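Tomoana laundry words list

README, last touched Apr 22, 2021

What this is

A word list. English words and short phrases people use when they talk about washing, drying, folding and putting away clothes. 800 entries, one per line, tab separated. Started as a side file for the Ploltero crossword helper and got too big to live in there, so now it has its own folder.

Not a dictionary. No etymologies. If you want those go look elsewhere, plenty of good ones.

Files

words.tsv - the list
regions.tsv - which region codes go with which entry
dropped.txt - stuff I took out, with a short note why
CHANGES - what it says

No build step. Open it in anything.

Columns in words.tsv

id - number, never reused, even if the entry gets dropped
term - lowercase unless it's a name
pos - noun, verb, adj, phrase
group - see next bit
gloss - short, plain, mine
note - optional, often blank

Encoding is UTF-8, Unix line endings. Excel will mess up the id column if you let it guess (leading zeros go). Import as text.

Groups

23 of them. Full list is at the top of regions.tsv as comment lines, which is a dumb place for it, will move. The ones people ask about:

wash - soak, rinse, prewash, hand wash
dry - line dry, tumble, drip dry, air out
hang - clothesline, clothespin, airer, drying rack
fold - fold, roll, pair up (socks)
press - iron, steam, starch
stain - grass stain, ring around the collar, spot treat
sort - whites, darks, delicates

An entry gets one group only. "Wring out" could be wash or dry, I put it in wash. Don't write to me about wring out.

Regional stuff

American spelling is the main form. Other spellings and other words point back to it by id. So clothes peg points to clothespin, washing line points to clothesline, and so on. Clothes horse is its own entry becuase it also means a person who likes clothes and I wanted both senses in.

Region codes are us, uk, au, nz, ca, ie. Blank means I don't know or it's everywhere. Blank is a lot of them, sorry. The Canadian ones are thin.

Where the words came from

My own head first. Then care labels, old home ec pamphlets, and the Preranard household glossary, which let us reuse the terms but not the definitions. All glosses rewritten from scratch. Nothing scraped from forums.

Brand names are out unless the word has gone generic, and even then only if I've heard it used that way by more than one person. Judgment call. See dropped.txt.

Known problems

- 2 duplicate entries under "hamper", one is the basket sense and one is also the basket sense. Will merge.
- pos is wrong for a bunch of the -ing words. Drying as noun vs verb, I wasn't consistent.
- glosses in the stain group are longer than the rest, wrote those first before I had a length rule
- "delicates" is plural in term but singular in the gloss. Leave it for now
- no pronunciation. Not planned
- drying gear names are all over the place. Sock hanger, clip hanger, peg airer, octopus. Seperate entries for now, cross refs only half done

What people use it for

Crosswords, spelling sheets, ESL handouts. Fumia pulled an early copy for their picture cards and it worked fine once they filtered out the phrases. If you only want single words, drop every line where pos is phrase, then check for spaces anyway, a few nouns are two words.

Wouldn't use it for translation. Glosses are too short for that.

Versions

v1 was the December file, no region codes, don't use it.
v2 is this one. ids carried over so old links should still work. Group names changed though, "airing" is now inside dry.

Sending fixes

Plain text is best. Give the id, the old line, the new line. One fix per message if you can. New words: tell me where you've heard it and what you'd call it otherwise. Slang ok. Rude ok if it's really about laundry.

License

Do what you want with the list, keep this README with it. The glosses are mine, credit is nice, not required.

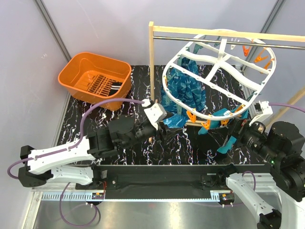 Next up is the hang group, cross refs first, then the missing region codes. After that the -ing words. No date on any of it.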